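防災の備え、見直しメモ

2021年9月15日

時間ないのでざっと書く。先週の停電、うちは3時間。たいした長さじゃないのに、懐中電灯がどこにもない。正確には、あったけど電池が液漏れ。去年「点検した」とメモに書いてあるのに。何を点検したんだ自分。

で、昨日の夜から持ち出し袋を全部ひっくり返してる。以下、自分用。

水。500mlのが箱で残ってたけど半分は期限切れ。飲む用じゃなくてトイレ用に回す。新しいのは今日注文した。

浄水器。Gallarのストロー型を山用に買ったやつ。フィルター交換してない気がする。説明書どこいった。見つかるまで当てにしない。

火。ライターは夏の車内に置きっぱなしで怖いので処分、マッチに戻す。アルコールストーブはKalelの小さいの。600ccの水でお茶とアルファ米がぎりぎり。風があるとぜんぜん沸かないので風防は必須。ベランダで練習したときは18分かかった。かかりすぎ。アルミ箔を二重にしたらだいぶまし。

袋そのもの。重い。背負って階段おりたら膝にきた。缶詰を詰めすぎてたので、乾パンとようかんに入れ替え中。ようかんは軽くないけど好きだから入れる。

Okaforさん(山の会でお世話になってる)からは「紙の地図を入れろ」と毎回言われる。はい、入れます。スマホの電池が切れたら自分は駅の反対側にも行けない自信がある。

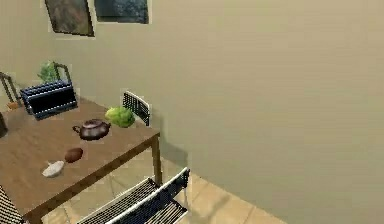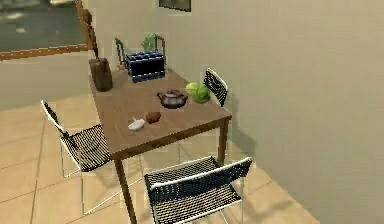

それからロープ。細いのを15mくらい持ってるけど、結び方をもやい結びしか覚えてない。それもたまに逆になる。今月中にあと二つは覚えたい。覚えたいと毎年いってる。

ラジオは手回しのを出して動作確認、よし。音がひどいけど聞こえる。充電のほうは回しても回しても増えないので、モバイルバッテリーを別に買うことにしまた。

あと薬。常備薬の予備、これ完全に忘れてた。次の通院のときに聞く。保険証のコピーも古い住所のまま。コンビニ行かないと。

残りは軍手、ごみ袋、靴下。靴下は厚いのと薄いの両方。雨のキャンプで懲りたので、これだけはけちらない。

とりあえず袋は玄関に置いた。邪魔。でも押し入れに戻すと前と同じになるので、しばらくこのまま。ようかんの注文、まだしてなかった。してくる。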